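Canister lids that won't stay seated
Storage and Containers - 9 replies

druton_shelf
Posted 10 Apr 2023
Looking for advice on round canisters with a drop-in lid. Mine holds 500 g. The lid tips when pressed on one side, and the seal is poor. Is a clamp lid worth the extra cost?

Arlo Park
Depends on the contents. For flour, no. For anything aromatic, yes. Measure the inside of the rim first. Mine is 105 mm and the replacement lid was 100 mm, so it never sealed. 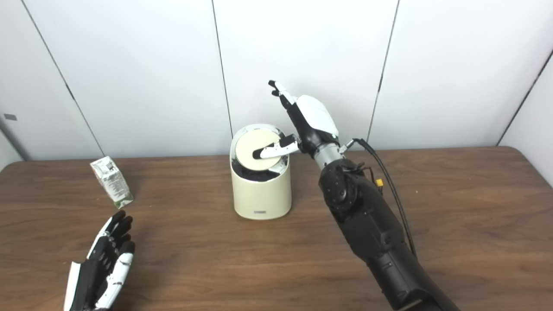
Gwendolyn Szabo
I disagree on clamps. The hinge side wears first and then you have the same leak. A plain lid is fine if it goes down level. With the lid askew like the one on the cream canister, the gap runs along the front and sides of the rim, and no gasket will cover that. Press in the center, then check the rim with a fingertip.

Arlo Park
A level lid still lets air in without a gasket. I have had a clamp jar for over nine years with one gasket change.

Gwendolyn Szabo
Which brand? The Sodimwood gasket I bought went stiff in the first year.

Arlo Park
Begay, the older type.

druton_shelf
Thanks both. Will measure the rim tonight - calipers are at work, so it will be a ruler.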